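Skip to content
Search this site Search
Print this page | E-mail this page
Reading time: 5 minutes

Workshop Organization, Handout 7: A Place for Every Tool
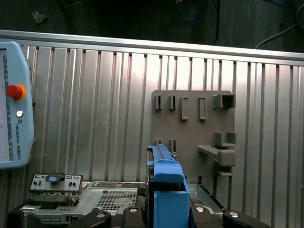
Last time we sorted everything on the benches into "used every session," "used now and then" and "why do we still have this." Today we get to the part I look forward to all term, which is giving the first pile a proper home! A good holder board is a lovely thing. You reach out, your hand finds the tool, and when you're done there is only one spot it could possibly go back to.

Some words we'll be using

Board: the flat plate that everything else attaches to. It can hang on a wall, stand on a bench or lie in a drawer.
Slot holder: a narrow pocket, open at the top. Good for flat things such as rulers, scrapers and feeler gauges.
Box holder: a wider pocket, sometimes with a U-shaped opening in front so you can get your fingers in.
Cradle: a U-shaped rest that carries a part from underneath and leaves the top free.
Shelf bracket: sticks out from the board and takes things that would rather sit than hang.

Choosing the holder

Start with the tool, and start with how you pick it up. Hold it the way you would when you're about to use it, then freeze. Where is your hand? That area has to stay clear. Now look at what's left over, and that's the part the holder gets to touch. People nearly always do this backward the first time (I certainly did, and I still own a rack of screwdrivers that have to be pulled out by the blade).

A slot should be a little wider than the tool and deep enough that it doesn't tip. For most hand tools I start with 2 mm of extra width and adjust after a test. Too snug and the whole board rattles every time you take something out. Too loose and the tool leans over into its neighbor's space.

Tall holders are great for long, thin items, but remember you have to lift the tool all the way out. Check the clearance above before you fasten anything. If there's a rail or a shelf overhead, try the lift with the real tool in your hand.

Laying out the board

Put the board flat on the bench first and move the holders around on it. This is the fun bit, so take your time! Tools used together go together, and small holders can sit down low where they don't get in the way of the tall ones. Leave more of a gap than you think you need beside anything with a wide handle. Brackets that stick out go where a sleeve won't catch on them.

Think about what will stand in front of the board as well. If a control panel or a monitor covers one side, keep that side for things you rarely need, or move the board over.

A few notes from the Druvar bench

The Druvar group drew full-size outlines on paper before placing a single holder, and it saved them an entire evening. The Astden group went straight to drilling and had to turn their board around to use the clean side. Both boards came out well in the end, and I'd be happy to have either of them at home.

For next session

Bring 5 tools you use together, at least one of them an awkward shape. Trace each one on paper and mark the grip area in a second color. Next to each outline write the type of holder you'd pick and which way the tool comes out: up, forward or at an angle. If you can't decide between a cradle and a shelf bracket, sketch both and we'll try them on the Roltetti board.

Cardboard is fine for mock-ups. Tape is in the top drawer.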